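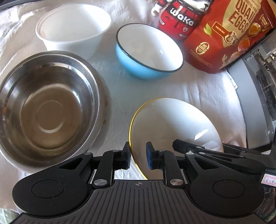

Bowls, Mostly
Kument open workshop, December

I have been told for years that the way to teach a robot is to show it. You pick the thing up, you put the thing down, the machine learns from you. No programming. I went to the Kument workshop to see how much showing is involved, and I came away with the impression that it is a great deal of showing, by people who get tired, for results that everyone describes in the future tense.

Kument had two stations running. One was for handheld grippers, where you hold the tool yourself and do the job with it. The other was for remote control, where you move one arm and a second arm copies you. Siriporn Jitpraphai ran the first and Marcus Alcantara the second. Both were generous with their time and neither tried to sell me anything, so the grumbling below is not aimed at them.

The rim grasp
A gold-rimmed bowl on its side, one finger going to each side of the edge. Siriporn likes a rim. I asked what the policy does with a bowl that has no convenient edge in reach and she said, "Collect more."

Four bowls, one cloth
Steel, matte white, pale blue with a black lip, and the white one with the gold. It's a fair spread of finishes. The cloth is bumpy and has folds in it, and I would like to see the same task on bare laminate before I believed any number attached to it.

Shine
The steel bowl is the one I would worry about. Curved bands of light all over the inside of it. Kourosh Jalali thinks reflections wash out once there is enough data. He may be right. I have heard that said about shadows, glass and black plastic too.

Background items
The quail eggs pouch and the red waKa container behind the bowls got more conversation than the bowls did. Kourosh calls this sort of thing "useful clutter." My question was whether anyone tests with the clutter swapped out, and the answer was that it is on the list.

Blue pads
Soft-looking tips on black jaws. Everyone who tries the tool squeezes too hard at first, me included. Siriporn throws those attempts away. I think she should keep a few, but she has heard that before and was patient with me.

My turn
I did 10 demonstrations with the handheld gripper. Siriporn kept six. My wrist noticed before my pride did. Going slowly is harder than it sounds, and I kept wanting to help with my free hand.

Remote control, with the lag
Marcus's station. You feel nothing through the leader arm, so you work by eye, and the follower is always a little behind you. Nattawut Sukprasert stacked cups on it for over five minutes without speaking. He got good at it. Whether the robot can learn from a man compensating for lag without learning the compensation as well is something I asked twice and didn't get an answer to.

Playback
The trained run, late in the afternoon. Five tries at lifting a bowl, and I'd call three of them clean. Sadia Lodhi counted four. We disagreed about whether a bowl that gets nudged and then lifted counts, and there was no written rule to settle it, so the whiteboard said four. Write the rule down first, please.

The Dumside comparison
People kept bringing up Dumside, where they were doing handheld collection before Kument bothered. I haven't visited. From the talk, they use fewer objects and more rooms, and I suspect that's the better bargain.

What I would still like to see
A bowl the system has never met, on a table it has never met, placed by somebody who doesn't work there. Marcus said to come back in spring. I said I'd bring the bowl.

Comments and corrections are welcome, particularly from anyone who was at the Prillden session on Tuesday. I missed that one and have heard two very different accounts of it.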